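Re: [loltwood-bench] Wrapping and trays for the small black parts
2 min read
September 22, 2019
Posted by the Patwary workshop

On the Loltwood bench list, Fukwood stores wrote:

> We have had another crate back from Plavo with the small black
> parts all mixed in together. A few had their wrapping rubbed
> through at the corners and two had come out of it altogether.
> Before we send the next lot, can somebody tell us how Patwary
> wants them laid out and wrapped? We have been putting them
> straight into the crate on their sides. Also, do the shallow
> trays come back to us or stay with you? We are down to 7.
>
> We would like to settle it before January, when the big order
> goes out.

Trays first. They stay with whoever is unpacking until the crate is empty, then they go back in the same crate. If you are down to 7 then we probably owe you a few, and I will look on the shelf by the door. Please don't buy any more until I have looked.

On the wrapping, the shiny sort is fine and we don't want you to change it. It creases as soon as you fold it, and that does no harm. What we would like is less of it. Some of the last lot had so many layers that the parts wouldn't sit flat, and I think those are the ones that rubbed. Once round is enough, with the join on the underside.

I know you have 2000 to do for January and I don't want to make extra work. The method we use at our end goes like this.

1. Clear the table and wipe it down. Use a white top if you have the choice. Black parts on a dark bench are hard to see and bits of wrapping get left behind.

2. Take the parts out one at a time. Please don't tip the crate up.

3. Look along the top and the long edges before you put each one down. If the wrapping has gone through, put it to one side and don't try to patch it with tape. The tape lifts when the crate gets warm and then it sticks to the next part.

4. Lay the part on the table near the tray and leave a bit of bare table between the two. It can lie at an angle, we don't mind about straight rows at this stage.

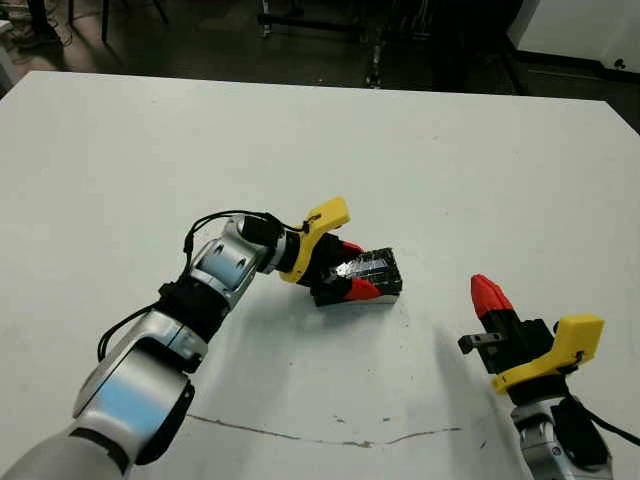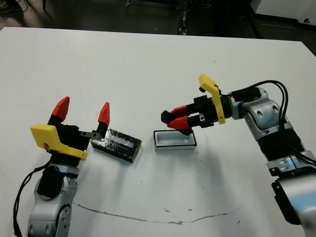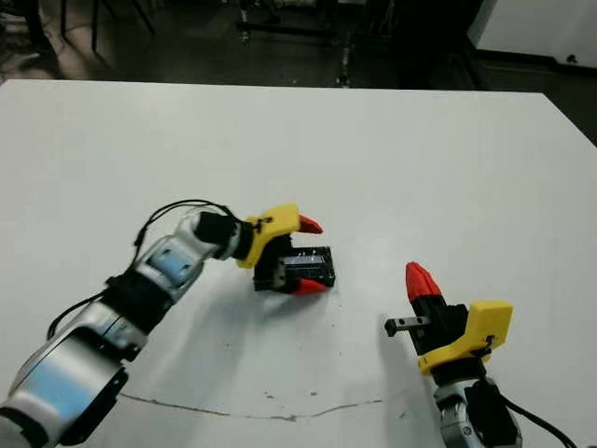
The tray is the white one with the thin dark rim, by the black box in the second picture.

5. Fill the tray in a single layer. If a part stands up above the rim it is either in the wrong way up or has too much wrapping on it.

6. Put a sheet of plain card over the tray before the next one goes on top. We have plenty of card and can send you 100 sheets with the next van if you let us know by reply.

7. Write the number of parts on the end of the crate, in pencil. The stickers come off at Plavo and we end up counting everything again.

As for the two that came out of their wrapping, send them back to us as they are. Don't wrap them again. We want to see whether the edges are marked, and if they are we will take it up with Plavo ourselves.

If any of the above doesn't suit the bench at Fukwood, reply to the list so that Loltwood can see it too.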